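From: Ezekiel Sorensen
To: plirkside-planning
Date: 5 March 2019
Subject: Re: [plirkside-planning] Threshold in the draft donation bylaw

Zbigniew Tokarz wrote:

> Section 4 of the draft sets the disclosure threshold at 400
> per donor. The old bylaw had 1000. Does the new figure apply
> per gift or per calendar year? The text says "a contribution"
> in 4(1) and "contributions" in 4(3). I also can't find the
> rule for candidates who register late.

Per calendar year. The singular in 4(1) is a leftover from the 2018 version, where the limit was per gift. Under that wording a donor could give just under the limit several times and never appear in the filing. The clerk's office has the correction and will change 4(1) to "total contributions in a calendar year."

Late registration is in section 9, under nominations. A candidate who registers after the September deadline files one combined statement in place of two. I would prefer a cross-reference in section 4, and have asked for one.
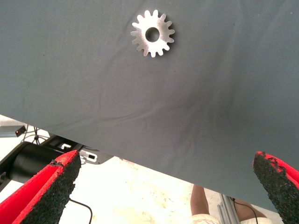

Two points are still open. First, gifts in kind. The draft values them at "fair market price" and does not say who sets the price. The Brumolik council uses the donor's own written estimate, subject to challenge by any elector. I think that is workable for us, but the draft would need a time limit on challenges.

Second, the filing format. Of the 66 statements from the last election, the ones on paper took the longest to post. Schedule B still allows paper with no page limit and no index. Drendidine ward asked to keep the paper option and I have no objection if the summary page is typed.

Please send wording for 4(1) and Schedule B to the list, not to me directly, so that Stępień can merge it into the next draft.

Ezekiel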